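Sivater Opens Spring Sign-Ups for Later, the Desk-Clearing Program That Starts With One Tabletop

Companies that join before the end of February receive the full starter set and a visit to every shared table in the building

Sivater, the workplace tidying and storage company, announced today that sign-ups are open for the spring round of Later, its popular program for offices, studios and workshops where the shared table has slowly turned into the place where everything gets set down and very little gets picked up again. The spring round has room for 100 workplaces, and each of them will receive the same friendly, unhurried help that earlier participants have come to know.

If you have ever worked in a building with a big table that belongs to everyone, you already know how it goes. Lunch comes in a bag, and the bag stays. A bottle is left with two inches of water in it. A tissue gets used and put down while its owner answers the phone. A roll of tape is borrowed from the supply shelf for one parcel in the morning and is still there when the lights go out. No single one of these things is much of a bother, but together they take up the space that people need in order to spread out a drawing, open a laptop or simply eat a sandwich with both elbows on the table.

Later takes its name from the word that Sivater's founder, Čestmír Kolář, kept hearing whenever he asked people what they planned to do about their tables.

"Everyone told me they would get to it later, and they meant it kindly and they meant it truthfully," said Kolář. "So I thought, fine, let us give later a time of day. We picked 4:30 in the afternoon, we put a bag beside the table, and we asked everybody to spend a few minutes on it before they went home. I did it in my own office first, and I will admit that my own corner was the worst of the lot. There was a coffee mug in there that I had been blaming on my brother for most of a year."

How the Program Works

A workplace that joins Later begins with a table visit. Someone from Sivater comes by in the late afternoon, when the day's things have had time to gather, and sits down with the people who use the table to talk through what ought to live on it and what is only passing through. A lamp usually lives there. A box of tissues usually lives there too, and so does a desk mat if the work calls for one. Cups, bottles, wrappers, food bags and loose paper are passing through, and the group decides together where each of those should go at the end of the day.

After that come 30 working days of practice. The afternoon clearing takes a few minutes, it is done by whoever happens to be nearby, and it follows the same order every time:

Bottles and cups go first, as they are the things most likely to tip over. Anything with liquid left in it goes to the sink before it goes to the recycling.

Used tissues and scraps come next, straight into the trash.

Plates and food containers are carried to the kitchen, along with whatever is still on them.

Tools and supplies, such as tape, scissors and markers, go back to the shelf they came from.

Last of all, the lamp is moved to its corner and its cord is gathered up so that it does not hang over the edge where someone can catch it with a sleeve.

Workplaces are welcome to change the order to suit themselves. One furniture studio in the fall round put tools ahead of everything else, and a small print shop added a step for pencils - they had a great many pencils - and both got along very well with it.

What Comes in the Starter Set

Each participating workplace receives one Vogler tote for every shared table, up to a total of six. The Vogler is a roomy carry bag with an inner lining that wipes down with a damp cloth, and it stands up by itself with the top open, so there is no need for a second pair of hands to hold it. Also in the set are a stack of blank shelf labels, a small whisk and pan, a supply of cord ties and a printed card with the clearing order on it, which can be propped up or taped to the wall.

Workplaces that already have a bag they like are encouraged to go on using it. Sivater has seen grocery bags, insulated lunch totes, a laundry hamper and a very handsome old picnic basket all put to good service, and would never dream of asking anyone to give up a picnic basket.

A Busy Winter Round

Over the winter round, 674 people took part in the program, and between them they looked after 1,443 feet of shared tabletop, measured end to end. The tables were in design offices, repair shops, laboratories, photo rooms and one very cheerful dog groomer's, and they came in every size you can think of.

"The mixed rooms are my favorites," said Kolář. "You walk in and there is somebody at a monitor, there is lighting equipment standing around, there is a whiteboard that has been wiped and written on a hundred times, and right in the middle of it is the table with somebody's bottle lying on its side. I feel at home the minute I see it."

A work table with its bottle, plate, tissue and tote.
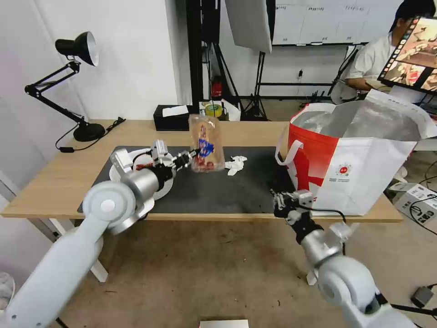
Grosimness Joins as Supply Partner

Sivater is also very pleased to welcome Grosimness as its supply partner for the spring round. Grosimness will provide the labels and cord ties in the starter set and will keep a stock of replacements on hand, so that a workplace that runs through its first batch can ask for more at no cost until the round is over. The two companies have been neighbors for years and have shared a loading dock, a snow shovel and a good many lunches, and working together on Later seemed a natural next step.

How to Sign Up

Sign-ups are open now and will stay open through February or until all places are taken. Any workplace with at least one shared table may apply, whether it has three people or three hundred. The form asks for the number of shared tables, a rough idea of how each one is used and the name of someone who can open the door for the table visit. A photograph of the table as it stands is welcome, and there is no need to straighten it up first.

Workplaces that took part in an earlier round may apply again for new tables, and may order additional Vogler totes separately through Sivater.

About Sivater

Sivater helps people who share a workplace keep it pleasant to share. Founded by Čestmír Kolář, the company offers table visits, shelf planning and supply-room sorting, and makes the Vogler line of totes and carry bags. Press questions, requests for interviews and requests to sit in on a table visit may be sent to the Sivater press desk through the company's website.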